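Speaker notes – Two arms and a washing machine
Uldis Vaher, Cunley shared workshop, open evening
Friday, November 5, 2021

Start when the door is shut. Slides are on the laptop, spare copy on the stick.

SLIDE 1 – Title
Say who I am and how long the talk is. Questions at the end, except if the sound goes.

SLIDE 2 – Why laundry
I wanted a job that was dull, had soft things in it and could be done again and again with the same clothes. The build is called Foltus. It has two arms, a gripper on each, and a camera near each gripper as well as one up high. Total spend so far is 1322 pounds, and the arms are most of that. Don't read out the parts list, it is on the handout.

SLIDE 3 – The wrist view
Let them look at it for a bit before talking. 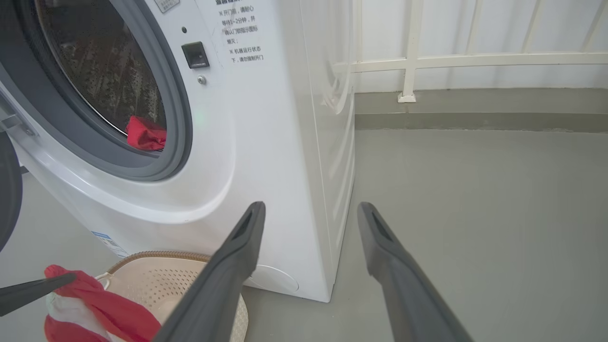 Slide 3: wrist camera, with the other arm holding the red and white cloth by the basket.

Points to make:
The wrist camera sees its own fingers all the time. I tried masking them out and the results got worse, so they stay in.
The glass is dark. There is red cloth inside the drum, near the lower lip, and it shows up well because it is red. A navy sock in the same spot is much harder. Mention the sock.
The second arm only comes in at the left. From this camera alone you would struggle to say what it is doing, and that leads on to the next slide but one.
Someone will ask about the writing on the panel. It says to wait one to two minutes before opening the door, and not to force it while the machine is running. We put the same wait into the program.

SLIDE 4 – Practice runs
264 runs recorded, 194 kept. The ones we threw away were mostly my fault: wrong start position, or I bumped the stand. Petrauskas board dropped out on 4 of them – bad crimp on the power lead, since redone.
Go slowly here. Last time I rushed this slide and had to come back to it.

SLIDE 5 – The head view
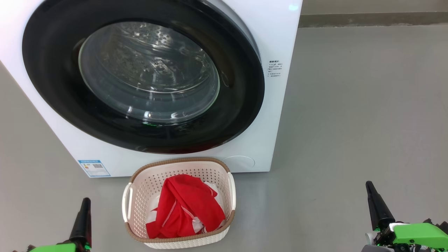

Slide 5: head camera. Red garment in the basket, drum empty, both grippers low in the view.

Points to make:
One look gives you the basket, the door and both grippers. The program uses this view to decide where to go and the wrist views for the last bit.
Basket handles are on the two short sides. Picking it up by both at once is on the list for December and is not working yet, so don't promise it.
Reflections on the door glass. Point at the pale streaks. Early on the program took these for cloth. More runs with the lights moved sorted most of it.
White on white is still poor. There is white fabric under the red in the basket, and you have to look for it. The software has the same trouble.
The green housings are printed parts. If asked, the files are in the Cukateck folder on the workshop drive, latest version only please, the old one cracks at the screw holes.

SLIDE 6 – What I would change
Shorter cables. A stand that bolts down. Labels on both ends of every lead.

SLIDE 7 – Thanks and questions
Thank Cunley for the bench space. Leave slide 5 up during questions, people like to point at it.
If time is short, drop slide 6.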